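A few people asked how I put together the deck for the Stockdale talk, so I'm going to do it as a thread. Get a tea, it's a long one, and I've got opinions about slide templates.

1/
Background for anyone new: I make presentations for other people. Mostly quarterly updates, sometimes a pitch, once a wedding (never again, the bride's uncle wanted animations). This one was an org chart job for a firm with four sites, and they wanted the whole company on a single slide. One slide! For 1021 people!

2/
First thing I did was go looking for a template, same as everyone. I typed "org chart" into the search on Lurada and got 940 results. I scrolled through far more of them than I'd like to admit and most were the same five boxes in a different blue.

3/
The trouble with template previews is they're always filled in with lovely short text. "CEO". "Sales". "Team A". Then you get your real text from the client and it's "Acting Deputy Head of Regional Customer Operations (North and Islands)" and the box gives up completely.

4/
So my first test for any template now: open it, find the smallest box, paste in the longest job title I've got. If the text shrinks to something you'd need a magnifying glass for, close it and move on. Takes ten seconds. I wish I'd started doing it years ago.

5/
Second test: change the theme colours and see what follows. In a decent file everything changes. In a bad one, half the shapes stay teal for ever because somebody coloured them by hand, and you'll be clicking on little teal corners until bedtime. I had one where the connecting lines were teal AND grouped inside three other groups. I said some words.

6/
I ended up with one called Nolley. It's plain to look at, grey and a sort of mustard, and the preview doesn't do it any favours. But the boxes are built on the slide master, the connectors are proper connectors that stay stuck when you drag things, and there's a spare layout with no title bar which gave me a good bit more height.
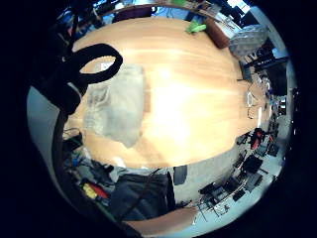

7/
Right, fitting everyone on. You can't. I told them that on the first call and they said could I try, so I tried, and I sent them a screenshot of all 1021 boxes. It looked like gravel. They rang back quite quickly and we agreed on departments with a headcount under each one.

8/
What I did instead was one overview slide, then a slide per department, with links between them. Click on Finance, you go to Finance. Click the little house in the corner, you're back at the overview. The house lives on the master so I only had to link it once. (If you take one thing from this thread please let it be the house.)

9/
Links do break if you copy slides into another file, by the way. They'll sometimes point at whatever slide has that number now, so you click Warehouse and get Legal. Check every one after you move anything. I check them on the morning of the talk as well, with a coffee, in slideshow mode, on the laptop it's going to run from.

10/
Fonts. The template came with a font I didn't have and the client didn't have either, so it got swapped for something wider and all the job titles wrapped. I put the whole thing into Calibri and moved on with my life. Yes, I know. But it opens the same on every machine in that building and I sleep well.

11/
Somebody's bound to ask about SmartArt. I like it for a quick draft! You type an indented list, it draws the tree, lovely. Then you want one box to be a bit lower than the others and it fights you. What I do is draft in SmartArt, convert it to shapes once the names are agreed, and keep the SmartArt version on a hidden slide at the back in case they reorganise.

12/
They reorganised. Two days before. Facilities moved under Operations and a whole team turned into "People and Places". The hidden slide saved me an evening.

13/
Rasmus Šimkus did the second pair of eyes on this one and spotted that I'd got the dotted lines the wrong way round for the two shared managers. Dotted for the second boss, solid for the main one. I'd had it backwards on six slides and had stopped seeing it. Thanks Rasmus, I owe you lunch. Also thank you for having a letter in your name that shows me straight away whether a font is any good.

14/
Colour: I used one colour per site and grey for anyone who works across more than one. Four colours is as many as I'd go. I did print it in black and white to check, and two of the colours came out as the same grey, so I made one much darker. People do still print these and pin them up next to the kettle.

15/
Animation: none. Well, one. The overview fades in by row so the speaker has a chance to say who's who before the audience reads ahead to find themselves. Everyone looks for their own box first. You've got to let them.

16/
File size, since I was asked about that too. The template came stuffed with layouts I was never going to use, maps and funnels and a rocket. I went into the master view and deleted them all, then ran compress pictures, and it went from something email refused to send to something email didn't mind at all. Save a copy before you do this. I once deleted a layout I needed and had to start the download again.

17/
The talk was on the Thursday, I wasn't there, I just got a message afterwards saying the links worked and could they have the same thing for Drudus, which is their other company. 1189 people in that one. I've said departments from the start this time.

18/
Bits I'd do differently: ask for the staff list as a spreadsheet on day one and not as a PDF of a scan. Agree how job titles are shortened before I start typing them. Name every shape in the selection pane as I go, because "Rectangle 214" is no help to anyone at eleven at night.

19/
Next thread will probably be timelines, as I've got one to do for October and I already don't like any of the templates. If you've used one where you can add a milestone in the middle without everything to the right of it going wonky, please send me the name. Replies are open, I'll be on and off this evening.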